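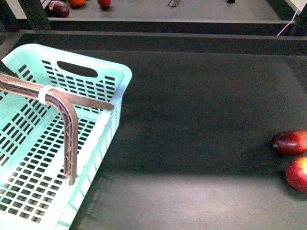 「契約は切らない。ただ、当面の興行には出さない」

電話の向こうでシャロエン・サンカワットはそう言った。声だけは親切だった。フアド・ゼルアリは冷めたミントティーを見ながら、それは切るのとどう違うのかと訊いた。

「違うさ。切ったら、おまえはスクルニクへ行くだろう」

なるほど、正直な男だ。十年近くヌンドゥラのリングに上がって、この会社の人間から聞いた初めての本音かもしれなかった。

ヌンドゥラ・プロレスリングは九月から経費を削っていた。照明を減らし、遠征のバスを小さくし、それから選手を減らした。対抗団体のスクルニクが隣町の体育館を満員にしたという話が流れると、会社は「観客動員は過去最高」と発表した。フアドはその日のメインイベントに出ていたから、客席の後ろ半分に黒い幕が張ってあったことを知っている。過去最高というのは、たぶん幕の高さのことだ。

アニック・ウエレットが訪ねてきたのは夜の八時過ぎだった。スクルニクの選手担当で、革の鞄から薄い書類を出して机に置いた。

「うちは選手を家族と考えています」

「ヌンドゥラもそう言ってた」

「うちは本当です」

「ヌンドゥラもそう言ってたよ」

ウエレットは笑わなかった。条件は悪くない。年に60試合、移動費は会社持ち、怪我をしても三か月は給料が出る。フアドは三か月の項を二度読んだ。二度目に、ただし書きを見つけた。「会社が認めた怪我に限る」とある。

「誰が認めるんです」

「会社です」

「会社の誰が」

「それは、そのときの会社が」

彼女が帰ったあと、フアドはブシュラ・スカリに電話をかけた。ブシュラは先にスクルニクへ移った選手で、テレビで見るかぎり、幸せそうだった。もっとも、テレビの中では誰でも何かの役をやっている。ブシュラはヌンドゥラ時代、膝を壊した週にもダンスをさせられていた。

「どうだ、そっちは」

「控室にお湯が出る」

「それから」

しばらく間があった。

「お湯が出るのよ、フアド。熱いのが」

それ以上は話さなかった。横に誰かいたのかもしれないし、それで全部だったのかもしれない。

翌朝、フアドは古い道場へ行った。ワザニという、看板の字がもう読めないような場所で、イルハム・ファフミが若いのに受け身を教えている。現役のころの彼女は、300人の前でも三千人の前でも同じ速さで倒れた。それが自慢だった。

「で、移るの」とイルハムは言った。

「みんな移れと言う。ファンも言ってる。あっちには自由があるって」

「ファンは契約書を読まないからね」

「読んだら、ひどかった」

「ヌンドゥラのは」

「もっとひどい。署名した日に初めて読んだ」

リングでは十代の少年が後ろ受け身を繰り返していた。顎が上がっている。イルハムは話しながらも目を離さず、顎、と一言だけ言った。少年は顎を引いた。

「社長が替わっても、マットの硬さは同じだよ」と彼女は言った。

いかにも引退した人間の言いそうなことだとフアドは思った。だいたい、同じではない。ヌンドゥラのマットは経費削減で中身を抜かれ、去年より明らかに硬い。そう言うと、イルハムは肩をすくめた。

「じゃあ移りな」

「移った先も、来年には抜くかもしれない」

「じゃあ残りな」

「残っても試合がない」

「面倒な男だね」

午後、サンカワットからまた電話があった。事情が変わったという。フロルニムサイドの大会で一人欠けた。復帰戦として12分やる、テレビにも映る、最後は新人に負けてくれ。

「昨日は出さないと言った」

「昨日は昨日だ。会社はおまえを必要としている」

「何分まで必要としてる」

「12分だ」

サンカワットは皮肉に気づかなかった。気づいていて、聞き流したのかもしれない。長く会社にいる人間は、そのあたりの見分けがつかなくなる。

フアドは出ると答えた。会場の公式発表は724人で、フアドは花道を歩きながら、信じる気にはなれなかった。ただ、いちばん前の列に、彼の古い覆面をかぶった子どもがいた。会社がとうに売るのをやめた覆面だから、誰かが家で縫ったのだろう。縫い目が曲がり、片方の目の穴がやけに大きい。

サクラかもしれない、と一瞬思った。それから、サクラならもっと出来のいい覆面をかぶせるはずだと考え直した。

ゴングが鳴った。新人は段取りより早く突っ込んできて、フアドは顎を引き、硬いマットに背中から落ちた。スクルニクの書類は、控室の鞄の中にまだ白いまま入っていた。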